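**Progress report to the Otbridge Regional Skills Fund**
**Project: Keeping Older Machines Working (Bhuiyan depot and surrounding shires)**
November 8, 2021

Dear all,

Thank you again for your patience with the date of this one. I know it was meant to reach you sooner, and I am grateful that you let us hold it over until the autumn figures from the Prarero yard had been checked properly. I have tried to keep to the headings you gave us, although I wander a bit under the second one, so please forgive me.

**Where we are up to**

When you agreed to fund us, the aim was to help small earthmoving contractors get more years out of the loaders, graders and excavators they already own, by training their own people to do the servicing that usually gets put off. We have now finished the second round of training at the Bhuiyan depot, and the third is booked in. Across both rounds we have had 100 people through the workshop, most of them operators who had never been asked to look under the covers of the machine they sit in all day. It has been a real pleasure to watch them get their hands dirty.

The service log is the part I am proudest of. By the end of September it held 1,053 entries, each one a job done on a working machine by somebody we trained – greasing, track tension, hose replacement, filters, the lot. The entries vary a good deal in quality. Some run to half a page and some just say "done", and we are working on that with the yard supervisors.

**Hydraulics**

Hoses and fittings have turned into a much bigger piece of the program than we planned for. Our original outline gave them a single morning. After the first round it was plain that a morning wouldn't do, as nearly every breakdown the contractors told us about started with a hose that had rubbed through or a fitting that had been done up too tight by someone in a hurry. We stretched it to two full days and moved the section on paintwork and rust to a handout that people can read at home.

The supplier side has been slower. Lukitz agreed to stock the common hose sizes at the Prarero yard so that contractors out that way wouldn't have the long drive into town, and the racks are in, but the first delivery came with the wrong end fittings and had to go back. The second was right. We have since written the fitting sizes into the order form itself, and I would suggest anyone else you fund in this area does the same.

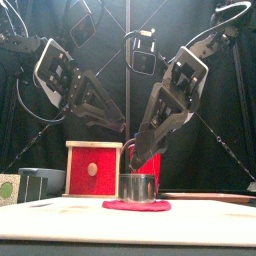
Hose routing is the topic we get the most questions about, and it is where the third round will spend its extra hours. The trainees learn early that a hose pulled tight across a joint will not last, and that one left too long will catch on the first stump it meets. What we ask for is enough slack to let the arm travel all the way, in a curve that stays clear of the metal, much like the wide loops of black cable on the two arms in the picture. After that they go out to the yard and mark up the hoses on a real excavator with chalk, boom up and boom down, and then argue about it over lunch. I sat in on one of those lunches and learned a great deal.

**Money**

We are within budget overall, though the shape of the spending has changed. Travel came in well under what we allowed, as several sessions were moved closer to the contractors. Consumables went over, nearly all of it in hoses and clamps for practice. With your approval I would like to move $700 from the travel line to consumables for the rest of the year. No other lines need to change, and the full breakdown is in the spreadsheet sent with this report.

**What has been hard**

Getting people released from work is still the main trouble. The bigger outfits can spare an operator for a few days, but for a family business with two machines it means one of them sits idle. In the last round, eight people who had enrolled had to pull out in the week before, all from small firms. We have rung each of them and offered a place in round three, and we are trialling evening sessions at Prarero to see whether that suits them better. It may not. People who start at five in the morning are not always keen on a class at seven at night, and I can't say I blame them.

Parts manuals for the older graders have also been a headache. Some of the machines in the district are older than I am, and we have been borrowing and scanning what we can find in sheds and filing cabinets.

**Before the next report**

Round three starts at Bhuiyan with the longer hydraulics section. We will also have a simpler log sheet ready, with tick boxes on the front and room for notes on the back. I would dearly love it if one or two of you could come out and see a yard day for yourselves. There is always tea, and somebody generally brings a slice. Just let me know a little ahead so I can find you boots in the right size.

With warm thanks,

Amarachi Ezeani
Program Coordinator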